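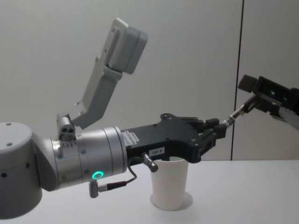
Wuvcombe's Night Supper Is Moving Indoors, and the Dumplings Are Coming Too

If you've been wondering what was going to happen to the Wednesday night supper now that the riverside lot is being dug up for new drains, I have good news. It's moving into the old Barros cannery on Mill Street, starting in June, and I got to go to the trial run last week with an empty stomach and a very large bag.

For anyone new in town, the night supper is our once-a-week outdoor food market, except that you don't really shop at it. You buy a bowl of something, you sit down at a long table next to people you may or may not know, and you end up trading bites. I've eaten there for years and I still couldn't tell you the right way to hold a full plate, a drink and a folding chair all at once. (I usually sacrifice the drink.)

The cannery has been closed since before I moved here. I'd only ever seen it from the bus, so I was expecting something gloomy, and it's a lovely big room! High windows all down the west side, brick that somebody has scrubbed to within an inch of its life, and a floor that slopes a little toward the middle, so any dropped meatball is going to travel. The organizers told us the permit allows 414 people inside at one time. The riverside lot never had a limit, as far as I know, though in practice the limit was how long you were willing to stand in the soup line.

So, the food. Most of the regular stalls are coming along, including both of the dumpling families, who set up on opposite sides of the room. I have friends who will only eat from one or the other and get quite heated about it. I eat from both and keep quiet. The pork and cabbage ones were exactly as I remember them, a bit crisp on the bottom, with that black vinegar that makes you cough if you breathe in at the wrong moment.

There are 2 new stalls as well, and they're the reason I brought the bag. The first is called Bolar, and it's a bread stall, only the bread is flat and blistered and comes folded around things: white beans with lemon, or roasted peppers, or a spicy lamb that I went back for. They bake on the spot, and the smell gets you at the door. My one complaint is that the lamb had run out by seven thirty, and that was on a trial night with half a crowd. I hope they're planning to make a lot more.

The second is Drudach, a soup and stew place that has been running out of a tiny kitchen near the train station for a while now. I'd walked past it more times than I care to admit. They had a barley and smoked fish soup that I was suspicious of and then finished in a few minutes, standing up, and a beet one with horseradish stirred in at the end. The woman ladling it out asked me whether I wanted the horseradish "polite or not polite," and I said not polite, and I had to go and stand by the window for a bit. I'd order it again tomorrow.

What I liked best, though, was the shared table. I was afraid they'd get rid of it when they moved inside and put in those little round things you get at airports. They've kept it. It's even longer than before, running down the center of the room, and at eight o'clock somebody rings a bell and anyone who has brought a dish from home puts it out for the whole table. They used to do that outdoors only a few times each summer, when the weather was behaving. Now it will happen every week. On the trial night I counted nothing and tasted nearly everything — a cold rice salad with orange peel, pickled green tomatoes, somebody's grandmother's walnut cake, a noodle dish whose maker I never found and would very much like to meet.

I brought my usual potato salad, with mustard and dill and no mayonnaise, which is how we had it at home when I was growing up. A man across from me said it wasn't potato salad. The girl next to him said it was the only kind she'd ever eaten. They talked about it for so long that I got through a second helping of the walnut cake, and by the end he had a scoop of mine on his plate and she'd promised to bring him hers so he could compare.

A few practical things, because people have been asking me. Entry is free, as before. Most plates were between five and nine dollars on the trial night, and every stall I tried took cards. Doors open at five thirty and the kitchens stop serving at nine. If you're bringing something for the shared table, you need to put a card next to it with the ingredients written out, and there's a stack of blank ones and some pens just inside the entrance. Please do it properly! I watched a woman with a nut allergy go down that table reading every single card, and she skipped the ones that just said "salad." I'd forgotten to mention the mustard on mine, so I went back and added it.

Parking is the weak spot. The cannery lot is small and it filled up early, and the streets nearby are residents only after six. The 771 bus stops right across the road, and the last one back toward the center of town leaves at twenty to ten. I took it home with a warm loaf from Bolar on my lap and everyone around me looking at it.

One more change to know about. The music is going to be at the far end of the room and not amplified, because the building echoes. On the trial night it was an accordion and a fiddle, and you could still hear the person sitting beside you, so I'm all for it. Dogs, sadly, can't come inside. There's a covered strip along the south wall where you can sit with one and still get served through the side door, and a handful of people were doing that and seemed very cheerful.

The organizers say the move is for this season at least, and they'll look at the riverside again once the drains are finished. I do miss eating next to the water, mosquitoes and all. Still, I'll be at the cannery on opening night, near the middle of the long table, with a bigger bowl of potato salad and the mustard written on the card.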